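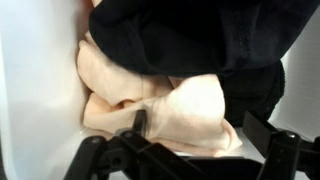 A white bin holding a peach-colored cloth and a larger dark one.

Laundry sorting

Laundry sorting is the practice of dividing soiled clothing and household linens into groups before washing. The usual grounds for division are color, fabric, and degree of dirt, although in most homes a fourth category, "things already on the floor," accounts for a good share of the work.

History

Before machine washing, sorting was mostly a question of boiling. Linens could stand it, wool could not, and anything dyed at home was kept well away from anything that belonged to someone else. Synthetic fabrics later complicated matters, as did the care label, a small tag that many owners cut out on the first day because it itches.

The Halliday Method

The best-known formal scheme is set out in Trudy Tawhiri's household manual The Halliday Method, which runs to 341 pages, 158 of them on whites. Tawhiri recognizes 11 classes of laundry, including two kinds of beige. Her critics have pointed out that a household following the scheme would need more clothes than it owns in order to fill a single load. Tawhiri replied in the second edition by adding a class.

The opposing view is associated with Manaia Trevaskis, whose pamphlet One Load argues for washing everything together in cold water. Trevaskis allows an exception for new red garments, added in February after the first printing and not explained.

Common practice

Most people sort into lights and darks. Pastels such as peach and pale yellow are usually washed with the lights and tend to be the first items to show the results of a stray black sock. Towels are often washed separately to keep lint off dark clothing. Denim is either washed alone or, according to its more devoted owners, never.

Dye transfer is most likely in hot water and with garments that have not been washed before. Items stained this way should be rewashed before drying, as heat tends to set the color.

See also
Clothesline
Fabric softener
Odd sock

This page was last edited on November 7, 2020.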